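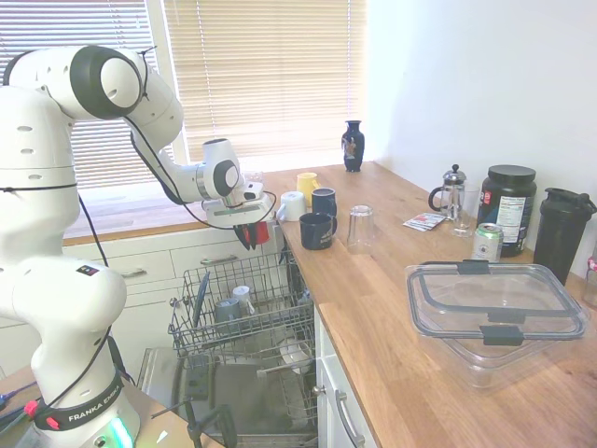

Figure 1. Mugs on a kitchen counter.

Does a reusable mug program cut down on trash? A look at the numbers from Merkard Hall

Student project report, Introduction to Environmental Studies
Mbali Motaung and Nobuhle Lekota

1. Why we picked this

In September the dining office put up posters in Merkard Hall saying that the new mug program had "saved 1,383 paper cups." The program is called Zimlow. You take a ceramic mug from a shelf next to the coffee machine, you drink your coffee, and you leave the mug in a bin to be washed. Paper cups are still there if you want one.

We both use the coffee machine a lot and neither of us believed the poster. The trash cans by the door looked as full as ever. So we asked where the number came from, and this report is mostly about what we found when we asked.

2. Where the 1,383 comes from

The dining office was friendly and sent us their spreadsheet. The 1,383 is the number of mugs that went through the wash during the month. That is all it is. Every washed mug was counted as one paper cup saved.

We see several problems with this. A mug that someone took for water, soup or cereal did not replace a paper coffee cup. A mug that got dusty on the shelf and was washed again did not replace anything. And people who used to carry their own travel mug may have switched to Zimlow mugs, in which case the program saved nothing and added washing.

The better question is how many paper cups the building used before and after. The office buys cups from a supplier called Zendham, and the delivery slips are kept in a folder. The cups used in the month before the program came to 4 sleeves more than in the month after, but the slips only show what was delivered. A sleeve could sit in the closet for weeks. We decided we could not use the slips.

3. What we did instead

We stood near the coffee machine in shifts and wrote down every drink taken and what it went into. We did not talk to anyone while counting. Our total was 745 drinks. Of these, 387 went into paper cups. The rest went into Zimlow mugs or into cups people brought from home, and we have to admit that on our first shifts we did not keep those two apart. This was a mistake in our tally sheet. It means we can say how many people used paper but cannot say how many were moved away from paper by the program.

Still, more than half the drinks were in paper cups, at a machine with free mugs right beside it. The poster did not mention that.

4. Washing
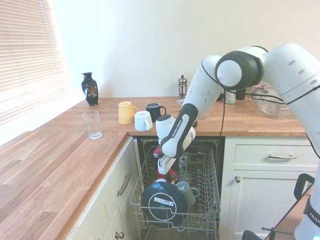

A mug has to be washed, and washing takes hot water, soap and power. Most articles we read say that a ceramic mug beats paper only after it has been used many times, but they disagree a great deal on how many. The answer changes with how the water is heated, how full the dishwasher is, and what the paper cup is lined with. We found one article that was very sure of its answer and then saw that it was written for a company that sells mugs. We are leaving all of these figures out. None of them were measured in our building, and we would only be picking the one we liked.

What we could check was how full the racks were. The kitchen staff told us the dishwasher is run at closing time whether it is full or not. On 3 of the evenings we stayed late, the top rack was half empty. If that is normal, each mug is using more water than it needs to.

5. Lost mugs

The office could not tell us how many mugs had been bought or how many were left. We think some end up in dorm rooms, and one of us found two in her own suite. A mug that is used once and then holds pens for a year is worse than a paper cup. Without a count of what is missing, we don't see how anyone can say the program works.

6. What could be wrong with our own work

Our shifts were mostly in the morning, when people are rushing to class and may be more likely to grab paper. Afternoon users might behave better. People may also have noticed two students with a clipboard and changed what they did. We have no count at all from before the program started, so the "before and after" we wanted was never possible for us. A reader should be as hard on our numbers as we were on the poster.

7. What we would ask for

We would like the office to take down the poster or change the wording to "1,383 mugs washed," which is true. We would also like a simple count of paper cups opened each week, written on a sheet inside the closet door, and a count of mugs at the start and end of each term.

We were asked in class whether we are against the program. We aren't. Both of us use the mugs. It may well be saving cups, and a small charge for paper might make it save a lot more, but we could not find anything that shows it either way, and neither could the people who run it.

Tally sheets are attached at the back. The first two pages use the old columns.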